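Let People Sit

Letay Dinsa

When I moved to this city I did not know any person here. My room was small and the heating was weak, so in October I began to spend my evenings in the food court near Flollport station. I bought one drink and I stayed for two hours. No one asked me to leave.

Now the owners want a time limit of 44 minutes at each table. They say that people who sit with one bottle take the place of people who buy a meal. I understand this calculation, but I think it is wrong.
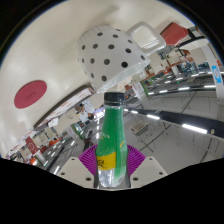
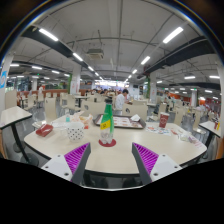
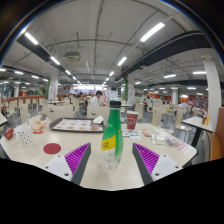

A green bottle on the table.

A city has few places where you can be inside, among others, and spend almost nothing. The library closes early. The cafes on Shiferaw Street are too expensive for a student or a retired man. My friend Gadisa learned most of his English by listening to families at the next table, and he still eats there every week with his children. I ask the owners, is he not a customer?

If the hall is full at noon, then put a limit at noon. In the evening there are roughly 200 seats and many of them are free. Let the people sit.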